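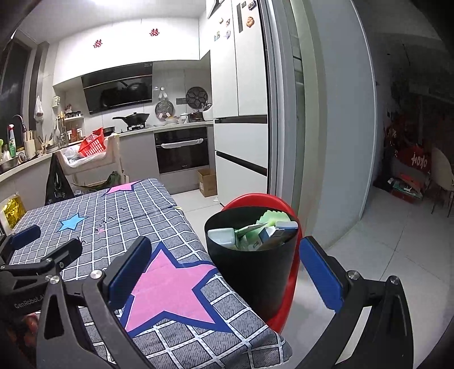 The full wastebasket next to the red chair, with the dining table and the kitchen behind it.

Kitchen and Dining Corner, Menach

Gallery posted 2020-03-20

This page belongs to our series on rooms people eat and cook in every day. The apartment is on the second floor of a building in Menach, and the kitchen opens straight onto the dining area. The whole place measures 60 square meters. We visited on the morning of a general clean-up, before the trash went down to the bins in the yard.

Notes on the room

Wastebasket: black, cylindrical, and full. The trash includes a pale blue-green plastic container, a light green wrapper and a blue-and-white cardboard box. In Menach, cardboard is collected separately, so the box gets pulled out and flattened before the rest is bagged.

Table: the cloth is gray with a white grid and stars in pink and light blue. It is wiped down after each meal and washed every 2 weeks.

Cabinets: white, with a red paper-cut double-happiness symbol on the left and another on the right. Paper-cuts like these are put up for weddings, and many households leave them in place for years afterward.

Stove: gas, with a wok on top and a black range hood over it. The oven is built in below, and a white towel hangs on the handle.

Counter: a white cooking pot, bowls and containers, a knife block by the sink. The spice jars have their own shelf.

Refrigerator: tall and white with black handles. The door is covered with magnets.

Side room: stacked boxes and a white chair on light gray tile. The boxes are next on the list once the kitchen is finished.

More in this series

Clemel: a farmhouse pantry with 81 labeled jars
Provport: galley kitchens in the harbor apartments
Kütt: a shared kitchen in a student house

Prints from the series can be ordered from July. Each print is made in an edition of 200. Please give the gallery title with your order.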